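The long life of a spare-room bed

In a rented house, the bed in the spare room is often the oldest thing in it. Guests use it a few nights a year, and nobody thinks about it until February, when the room has been shut up cold and somebody's sister wants to stay.

Negussie, a small bedding workshop in Stallbridge, repairs and re-covers mattresses for 17 holiday lets and a growing number of private homes. Its two rooms stand behind the old Tiler showroom. A full re-cover takes 5 days, most of it spent on stitching, and costs less than a good new double.

The workshop's advice to owners is dull and cheap. Turn the mattress head to foot when the clocks change. Leave it bare for a morning after guests go. Open a window -- even in winter. Brush along the grooves of the quilting before the clean sheets go on, as crumbs and grit settle there and wear the cover from above.

Most of the covers that come in have worn through at the edge, where people sit to put their shoes on. The middle is usually sound.

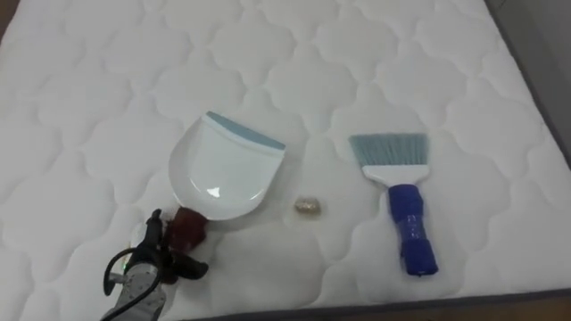
What it costs to start again

Cunberg, the discount store on the ring road, sells a basic double for 700 pounds. Its top model is 1065 pounds, delivery included. The old mattress is taken away for a further charge, which is paid at the till.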